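This card describes the Prukside accommodation listings, version of 2023-10-29. Please read the part on missing values before you use the prices.

## What is inside

The set has 600 listings of small hotels, guest houses and holiday flats in Prukside and Dosbridge. Each listing is one row in `listings.csv`. The texts were written by the owners and I did not correct them, so spelling mistakes are still there.

| Column | Meaning |
|---|---|
| `listing_id` | number, stable between versions |
| `town` | Prukside or Dosbridge |
| `units` | rooms or flats to let |
| `location_text` | what is near, in the owner's words |
| `facilities_text` | breakfast, parking, lift and so on |
| `price_low` | cheapest night in February, in euros |

Of these, 540 have a facilities text. The others have only the location, and the field is left empty - it does not contain "none" or "n/a".

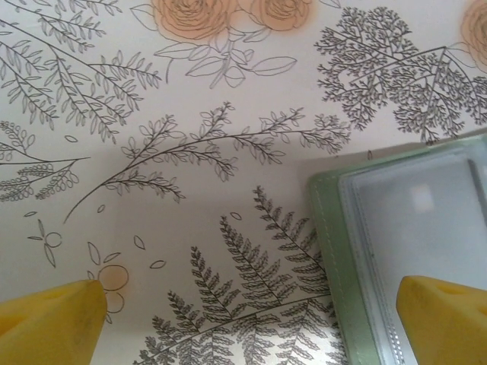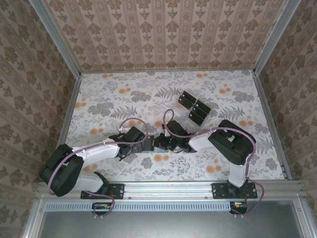
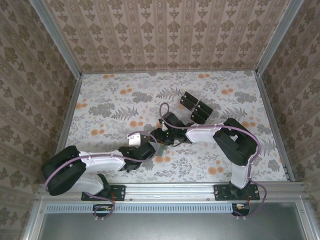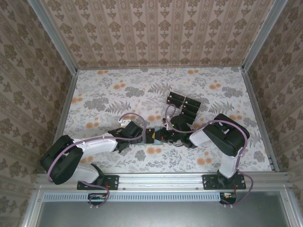
## Missing values and known problems

- `price_low` is empty for 163 listings. Many owners close in winter and give no February price.
- Distances in `location_text` are not checked. "Five minutes from the harbour" can mean on foot or by car.
- Listings from the Jirkico booking pages sometimes repeat the first sentence twice. I removed nearly 100 of these repetitions, but a few remain.
- A hotel with two buildings may appear as two rows. If the `units` value is the same in both, please count it once.

## How to load it

The file is UTF-8 with semicolons between the columns, as several owners use commas inside the prices they mention.

```
import pandas as pd
df = pd.read_csv("listings.csv", sep=";")
```

## Division

The file `split.csv` gives train or test for every `listing_id`. All listings of one owner are on the same side. The Slaoui guest houses are all in test, which makes the Dosbridge part of the test a little heavier than it should be.

## Use

You may use the texts for research and teaching. Please do not use them to make a public booking page - the prices are old and some houses have changed their name. Corrections are welcome as an issue, with the `listing_id` in the title.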